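Section 4. Campaign promises and the attendance record

Category: Local Elections / Working Papers
Last updated: October

Every candidate for the Curkcombe council says they will listen. We wanted to know how long the listening goes on once the votes are in. Our source is the sign-in book kept at ward meetings, a document so dull that it has survived three changes of government without anyone thinking to edit it. It holds 3,103 entries, all of which Adoración Cifuentes typed up by hand, including the ones signed only with an initial and a complaint about the parking.

We matched the entries against the leaflets put out by candidates in the city's 7 wards. A leaflet counted as a promise if it used the word "listen," "hear" or "accessible." Baltasar Marín argued for adding "door is always open," and we gave in after finding it on nearly everything.
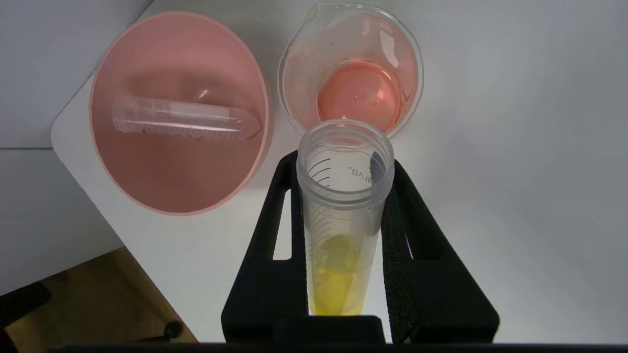

Figure 4. Pink bowl with a clear conical tube lying in it; glass beaker alongside.

CURKCOMBE, October

Attendance before the vote was splendid. Candidates came early, stayed for the drainage report and in one case asked a follow-up question about it. After the vote the picture thins out. Winners in the Juvik and Ninus wards kept coming at close to their old rate. In Triantafyllou ward the winner signed in once, on a Sunday, when there was no meeting.

Losing candidates did worse, as you might expect, though Demetrio Cantero lost by 35 votes and has hardly missed an evening. We coded him as an outlier. He has since asked us what that means and whether he can put it on a leaflet.

None of this shows that the promises were false when they were made. A candidate may mean every word in the spring and find by the fall that the budget hearings fall on the same night. Ezequiel Arroyo, who read an early draft, thinks we are too kind here. Rocío Montes thinks we are too hard on Triantafyllou. 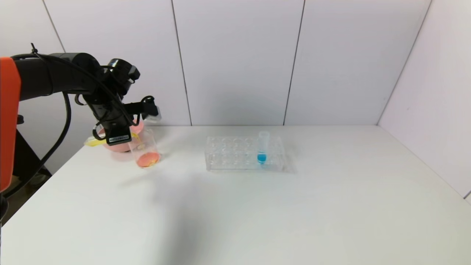 Does turning up at meetings help a council member get reelected?

Only a little, going by our records. Members who attended regularly in their last 6 months in office did slightly better than those who stayed home, but most had safe wards to begin with, and we can't separate the two. Section 5 tries, using the length of each visit.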